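**Hand tools left in the cell during a run: what's your rule?**

**saimi_o** · 12th April

Okay, I need outside opinions because we've been going in circles at work. We run a few two-arm benches at Ellico, and the written rule says nothing goes on the tabletop except the parts for the task. Great rule! Except the tasks keep changing (fabric out of a bin one hour, rack gear the next) and the "parts for the task" list never keeps up.

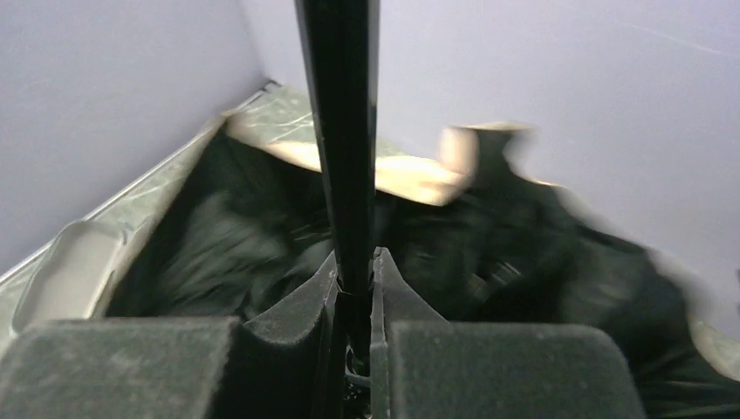 So I've been rewriting the sheet, and I'd like it to fit on one page. My draft has 4 checks before anyone enables the arms. Parts match the card, cables clear of both elbows, e-stop pressed and reset, second person agrees. Celina thinks the last one is overkill. Am I being a pain?

**leditz77**

You're not being a pain, but the second person thing will die in a week. We tried it in March and people just yelled "yep" across the room without looking up.

**Heloisa_B**

Disagree with leditz. Ours stuck, but only once we made the second person write their initials on the card (yelling doesn't count, ha). Do you have a picture of a bench the way people really leave it? Hard to argue about cables in the abstract.

**saimi_o**

Sure, one of ours:

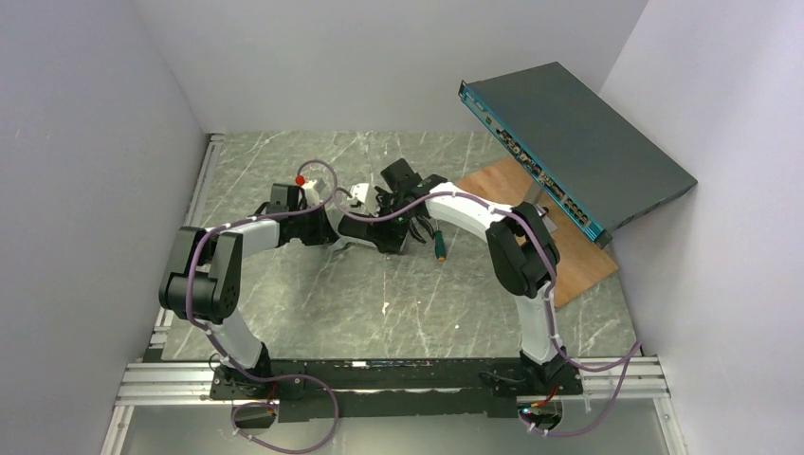
*Rack unit on its board, screwdriver and coiled cable on the table between the arms and the unit.*

Under my draft the screwdriver has to be on the card or it goes back in the drawer. Celina says a tool that size is harmless at the speeds we use.

**leditz77**

Celina's wrong on that one, sorry! An arm doesn't have to be fast to shove a screwdriver into a connector. The coil would bug me more though. Loops like that are what I'd expect a jaw to snag.

**celina_lis**

Hi, it's me, the harmless screwdriver person :) My point was that if the sheet bans everything, people quit reading it. Our old one ran to 40 lines and I doubt anyone got past the first page. I'd take a rule that says "loose items get a marked spot" and leave it there.

**Heloisa_B**

Marked spot works for me, as long as it's outside the reach of both arms. Inside reach it's just tape around a problem.

**saimi_o**

Okay, I can live with that. Marked spot outside reach, cable coils count as loose items, initials on the card. Celina, you're typing it up.

**celina_lis**

Fine, but I'm still voting against the initials.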